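The summer the robotics club at Bretwood lost its gym, Sobia Janjua moved everyone into the old home ec room, which still smelled of vanilla if you opened the wrong drawer. She had ten students, one arm they called Runa, and a habit of starting every meeting by reading the last page of the logbook out loud, the way her grandmother used to read letters at the table.

"Try 1,317," she read. "Runa picked up the cup. Runa put down the cup. Runa did not put down the cup where we asked. Signed, Guseck."

Guseck, who was fifteen and took these things to heart, slid a little lower on his stool. He had been teaching the arm to lift a tinted plastic container since the first week, guiding it through the motion over and over with his tongue between his teeth, and he'd gotten so fond of the thing that he said "excuse me" when he reached past it.
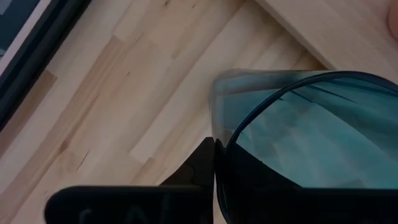

"Read the part before that," said Ansah from over by the sinks, where she was supposed to be sorting cables and was mostly eating crackers. "The part where it worked."

So Sobia turned back a page, and then another (Guseck's handwriting got bigger when he was happy, so the good days took up more paper), and she read them those too, all the way back to the one that said only WE DID IT with a smear of something orange beside it.

"That was my cracker," Ansah said.

"I should hope so," said Sobia, and she handed Guseck the pencil. He looked at it for a while. Then he sat up, pulled his stool in close, and wrote the next number at the top of a clean page, quite large.

"Okay, Runa," he said. "Excuse me. Whenever you're ready."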